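Pre-Run Software Checklist, Tabletop Cell, Transparent Containers
Walked through Thursday, comments left in

Marks: OK, FIX, or SEE COMMENT. "It worked yesterday" is not a mark and will be read as FIX.

1. Control

1.1 Controller build matches the build in the run log. OK
Comment: Matches now. The log had been pointing at a branch called final_final, and it still exists if anyone misses it.

1.2 Joint limits load from the cell config, and the packaged defaults stay off. OK

1.3 Software stop tested from the console and from the script. SEE COMMENT
Comment: The console stop is immediate. The script stop waits politely for the current waypoint to finish. Jin-sol has a patch. Until it's merged, use the console and keep a hand near the hardware stop, same as always.

1.4 Gripper reports its opening on startup. OK
Comment: It reports "open" before it has homed. I'd call that optimism. Home first, then believe it.

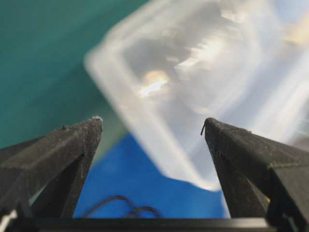
1.5 Velocity scaling set low for the first pass of any new plan. FIX
Comment: The slider was low. The config file was not, and the config file wins. Please change it where it counts.

2. Perception

2.1 Wrist camera and fixed camera timestamps agree. OK
Comment: They agree after the clock sync. Before the clock sync they held separate views on when the morning was.

2.2 Hand-eye calibration is from this mounting. SEE COMMENT
Comment: The file is right, but its name says nothing about which mounting it belongs to. I opened 3 files to find it. Rename on save.

2.3 Depth filter set for clear plastic. FIX
Comment: The Jirkdale filter fills holes by borrowing from the nearest good pixels. With frosted plastic on a teal surface, the nearest good pixels are table, and we get a container made of table. Turn hole filling off and let the gaps be gaps.

2.4 Blur gate on for wrist views. OK
Comment: Keep it on even when the hit rate looks bad. Smeared edges come through as two edges and the box fitter is happy to fit both.

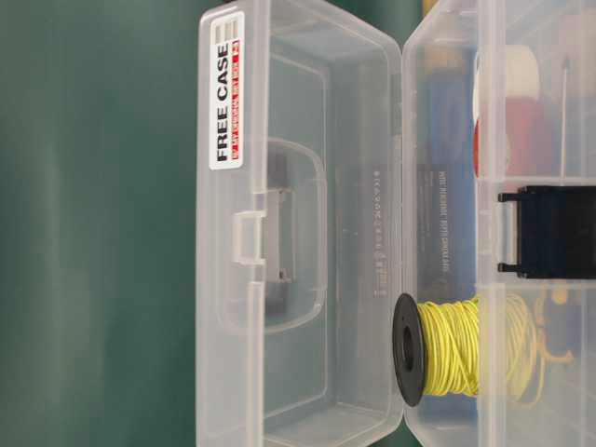 Manipulation Software Group, Perception and Planning

2.5 Text reader kept out of the object label vote. FIX
Comment: The reader found FREE CASE on the lid sticker and the label module set the whole region to "free." Downstream, "free" means free space. I'd like to shake the hand of whoever picked that word, and then I'd like them to rename it. Use "unoccupied" in the map and leave the stickers alone.

2.6 Segmentation confidence is logged per region. OK

3. Planning

3.1 Collision map rebuilt after any change to the work area. OK
Comment: The Nulier map server caches. Clear it by hand. The button marked Refresh refreshes the button.

3.2 Hinged objects entered as 2 linked bodies. SEE COMMENT
Comment: Body and lid are both in the model. The link between them isn't, so a planned push on the lid leaves the base where it was, at least in simulation.
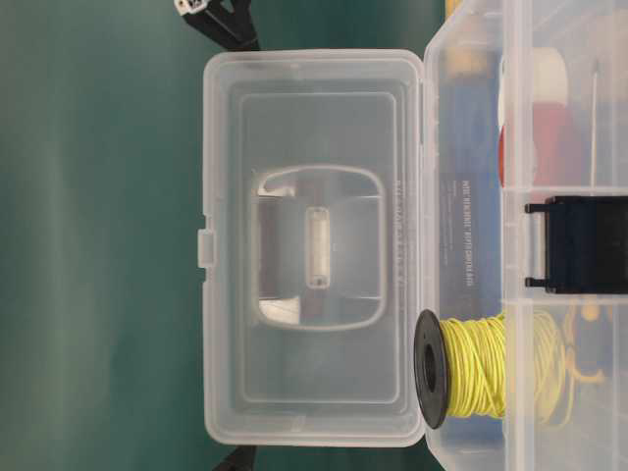

3.3 Grasp candidates are filtered by what they rest on. FIX
Comment: The filter assumes every object has one parent surface and drops anything with more. That's fine for blocks on a table. A spool lying across the hinge line of an open organizer counts as touching the lid and the base, so it lost both parents and vanished from the candidate list. The yellow wire was the easiest thing in the cell to segment and the planner acted as if we'd made it up. Allow a parent list. Iddrisu Baidoo owns the filter and has been told, kindly.

3.4 Loose strands excluded from the grasp volume but kept in the collision map. FIX
Comment: Currently it's the other way round.

3.5 Planner gives up after 1,000 samples and says so. SEE COMMENT
Comment: Gives up, yes. Says so in a debug file on a different machine. Send it to the operator console, in words.

4. Tooling

4.1 Bumitz recorder saves every camera stream in the same session folder. OK
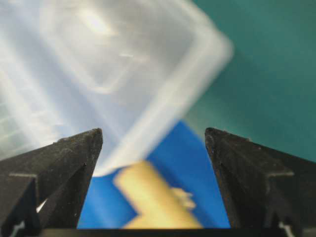 Jin-sol Um

4.2 Replay runs from a clean checkout. FIX
Comment: Runs on my machine, which I'm aware is what everyone says. It needs the Seo message package, and the setup script installs that last, after the step that uses it. Swap the order.

4.3 Disk space checked before recording. OK
Comment: Checked by a script now. It used to be checked by running out.

4.4 Open FIX items have an owner in the tracker. SEE COMMENT
Comment: All but 2.3 and 2.5. Pick one, or I'll assign them by who replies slowest.

Recheck 1.5 and 3.3 before the next powered run. Everything else marked FIX can wait for the July branch.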